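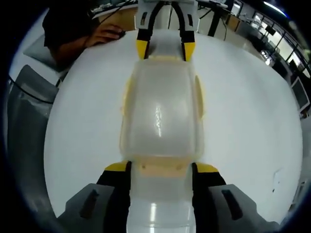 Figure 4. Wrist view during the two-gripper hold. Both pairs of yellow-padded fingers grip the translucent plastic part over the round table.

5.3 When the two hands disagree

We would like to spend a little time on the fault that cost us most of September, partly because readers building a similar setup may well run into it too. In the handover task, one gripper holds the near end of a plastic part, the other closes on the far end, and for a short while both have hold of it (Figure 4). The first should then let go. On the Flaverton setup it sometimes didn't, and the second gripper began its retreat anyway, so that the two arms pulled against each other through the part.

Out of 1143 handovers in the long run, 29 ended this way. Most did no harm beyond a part popping loose and skating across the table, but a few cracked the rim of a lid, and one bent a finger mount badly enough that Kam-wah Hsiao had to print a new one before we could carry on.

We first blamed the finger pads, and swapped them twice (a pleasant afternoon's work, and no help at all). It was Chia-hao Yeh, going patiently back through the logs, who noticed that every failure followed a late release message. Our controller waited 500 ms for the release to be confirmed and then, quite wrongly, treated silence as a yes. The slowest confirmation in the logs took 210 ms longer than that.

The Plademari controller now treats silence as a no: both arms hold still, the motors go soft, and a person has to clear the stop by hand. This makes the whole thing slower and, we admit, a bit tiresome to work beside. We have not yet tried it with the stiffer Grarnia parts, where even a small pull before the stop could matter a good deal more.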